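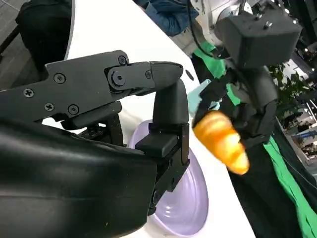
Screws are everywhere, and until this spring neither of us had given them ten seconds of thought! Our project asks a simple question: when something at home comes loose or stops working, can an ordinary person get it open with the tools in the kitchen drawer? The answer depends a lot on the shape cut into the head of the screw. Phillips heads have the familiar cross, and hex sockets have a six-sided hole that takes an Allen key. Plenty of things use both, like the black joints here, where there are Phillips screws on the base link and a larger hex-socket screw at the main knuckle, so one driver won't get you all the way through.

Why we picked this topic

It started with a toaster. The crumb tray had jammed, and the bottom was held on by a screw with a three-sided hole that none of our drivers fit. We got curious about who decides these things and read everything the school library had on fasteners (more than we expected, and some of it is really good). Then we wrote a plan and went looking for things to check.

What we did

We visited homes in Tollton and asked to look at the small appliances, toys, lamps and furniture people were happy to show us. In the end we checked 169 items in 30 homes. For each one we wrote down the kind of head on every screw we could see from outside, and whether any were hidden under rubber feet or labels. We did not take anything apart unless the owner asked us to. We also borrowed a driver kit made by Stovevel, mostly for its thin bits, which reach down narrow holes better than the ones we had.

What we found

Phillips was the most common head by a long way, especially on toys and battery covers. Flat-pack furniture was nearly all hex socket, often with the key still taped underneath — a great habit, and we wish more makers did it. Older lamps had slotted screws, some of them so worn that the driver slid right out. Kitchen appliances were the worst group. Two items had three different kinds of head on the same base.
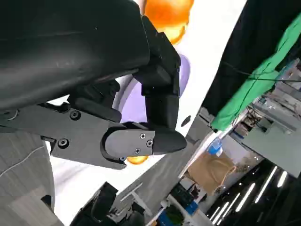
How deep a screw sits turned out to matter almost as much as its shape. We had not planned to record this, but after the first few homes we added a column for it. A head that stands up above the surface catches on sleeves and cloths, and it gets bumped. Designers often cut a wider round pocket around the hole, called a counterbore, so the head can drop down inside. The two hex-socket screws on the flat black bracket are done this way, and we think it looks terrific. The bad side is dust. In the kitchens we visited, pockets like these were packed with crumbs and grease, and we had to clean them out with a toothpick before a key would go in.

Problems along the way

Our first record sheet was too crowded, so we redid it in the Testent spreadsheet our class uses. We also mixed up Phillips and Pozidriv heads at the start. They look very alike, but Pozidriv has extra thin lines between the arms of the cross. We went back and checked the early homes again.

What we would do next

We would love to repeat the survey in October at the Iyamu apartments, where more people rent and might own newer furniture. We would also time how long it takes a beginner to open each kind of battery cover. Our record sheets were handed in with this report on 06/08/2022, along with a drawing of each head type at four times its real size.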